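How to Wash Bed Pillows at Home

I put off washing my pillows for years, and I'm so glad I finally learned how! Most synthetic and down pillows can go in the machine (check the tag first), and a fresh one is a joy to sleep on.

What you need: two pillows, mild liquid detergent, and a few clean tennis balls.

Step 1. Take off the pillowcases and protectors, then look over the seams. Sew up any gaps before you go further – a burst pillow in the washer is a mess you'll remember.

Step 2. Load two pillows at a time so the drum stays balanced. Stand them upright if you have a top loader with a center post.

Step 3. Add a small amount of detergent, half of what you'd use for clothes. Pick warm water and the gentle cycle, then run a second rinse.

Step 4. Press each pillow flat between two towels to get the extra water out. Don't wring it!

Step 5. Tumble dry on low with the tennis balls. Stop every 30 minutes to fluff the pillows by hand and turn them over. Down takes much longer than you'd think, so leave yourself a free afternoon.

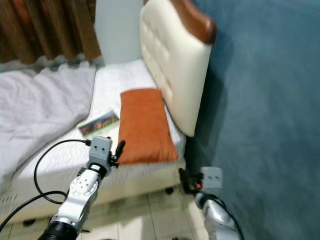 Step 6. Feel deep into the middle for cool or clumpy spots. If you find any, put the pillow back in for another round. Damp filling will smell sour within days.

Memory foam and latex are different and should never go in the washer. Vacuum them, dab any stains with a soapy cloth, and let them air dry flat. I do all of mine every 3 months, with the last round in December before guests come to stay.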